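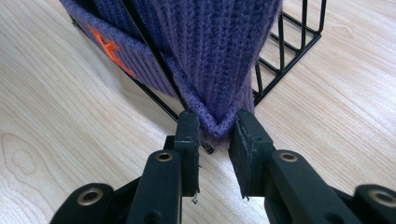

A purple knit hat on the black wire rack.

Hats don't belong in a drawer. Said it in June, got 56 emails, most of them cross. Still saying it.

A drawer is where knitwear goes to be forgotten. You push it to the back, you buy another one in the fall, and by spring there's four of them in there and you wear the same one anyway. Put it out where you can see it — a wire rack on a table does fine.

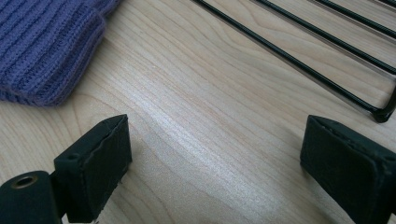
And please stop buying special hat storage. Halliday sells a felt hat box, Brollow has some kind of dome thing. Nice enough. But a cheap rack lets air through and costs you a shelf, thats all. The one meant for letters works. So does the one for pan lids.

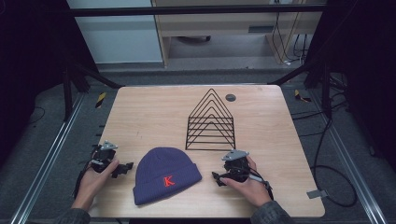 Photo: Etirico

My sister in Gavonby says a rack stretches the knit. Maybe, if you leave it hanging all summer. So lay it flat some days. Fold the cuff, smooth the ribs, done in a minute. I do it while teh kettle boils.
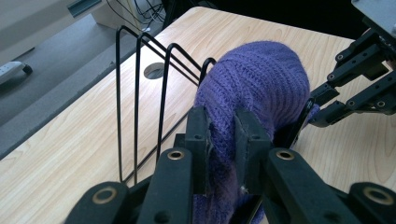
Bernadette Ní Chonaill

Same goes for anything knitted, by the way. Out of the drawer, on the rack, worn. Wool you can't see is wool you dont wear.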